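Tristine Tabletop Demonstrations

Tristine is a set of two-arm demonstrations recorded by remote control at the Girport workshop. An operator moves a pair of leader arms by hand and the two follower arms on the table copy the motion. This file covers the first release, Jul 25, 2019.

Contents

100 episodes were recorded and 94 are included. The other six were dropped because the joint log stopped early. Episodes are stored one per folder, with joint positions, gripper opening and video from a fixed camera. Failed grasps were left in and carry the flag "retry" in the episode notes.

Tasks

Small household and desk items are picked up, moved or handed from one gripper to the other. 71 episodes use both arms. The rest use one arm while the other holds still over the table. Items are not put back in marked positions between episodes, so starting layouts differ.

Loading

Use the Ranjbar reader, version 8 or later. Older versions swap the left and right gripper channels.

Known problems

Arm shadows fall across the tabletop in many episodes. Thin sticks are hard to make out against the wood. Gripper opening is not calibrated between the two arms.

License

Free for research use. For anything else, write to Cinico first.

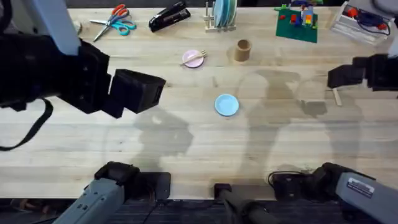 Can the left and right arms be trained separately?

Each arm has its own joint log, so you can load one side and leave out the other. For handovers, keep both.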